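Storage and Organizing > Containers that won't stay shut

narnness337
12th March
I have a square-ish plastic box with a yellowish lid that I bought at a yard sale in September. It seals fine if you get the front tab down first, but most of the time one corner pops back up. Is the lid warped, or am I closing it wrong?
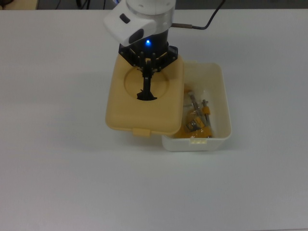
Lids on these boxes go out of shape in the dishwasher, and mine went through it twice before I knew better. The big round recess on top still looks even to me, and the small tab at the front isn't cracked. I'd like to keep the box if I can.

jtapsell
Try warm water. Soak the lid for 14 minutes, put it on the box and leave a heavy book on it overnight. It worked on one I've had since 1995.

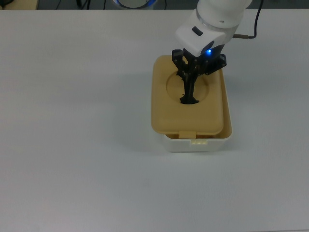 Lid on the box, white table.

Raju
I don't agree with the book. It flattens the middle and does nothing for the corners. Start at the back edge and press the tab last.

jtapsell
Mine is still flat at the corners — but use what works for you.

narnness337
I tried back edge first. The lid wants to drift toward one side, and then the tab doesn't line up with the catch.

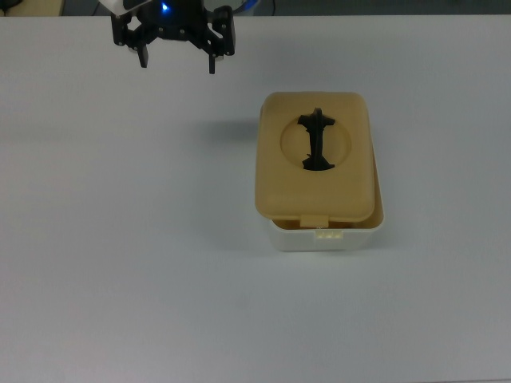 If I hold the far corner down with my thumb while I push the tab, it clicks about half the time. I'll try the soak next.

Wulan M.
Check the rim for crumbs before you soak anything. A toothpick gets them out.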